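List home | Threads | Search | Log in
2 min read

Subject: Re: Gripper not releasing after stop
From: Nesrin Ekinci
4th December

Ieuan Gronow wrote:
> We had fault 501 again on the Wurnis arm. The stop
> button cut the motion as it should, but the gripper
> held on and would not open after the reset. Has
> anyone else had this, and is it safe to pull the
> part out by hand?

Ieuan, please don't pull it by hand. We had the same fault on our pick-and-place table. The stop was pressed during a pick, the arm halted, and the fingers stayed closed. When Mehwish cleared the fault they opened at once, with her hand beside them. She had a bruised thumb and we stopped work for the day.

The table is still laid out for the same task, with the lamp cord running between the objects.

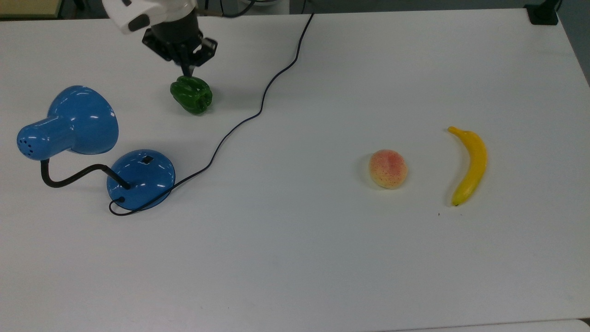 Gripper at the green pepper, fingertips together.

The log shows the last open command was kept in the queue through the stop and sent as soon as the reset went in. Firmware 949 does this, and Pritchard have confirmed it to us in writing. A fix is promised for January.

Until then we switch off at the wall, wait for the lights on the controller to go out, and clear the queue before anyone reaches over the table. It is slow — Ynyr has complained already — but the fault has come back twice and no one has been hurt.

Could you send me your log from just before the stop? I would like to compare the two.

Nesrin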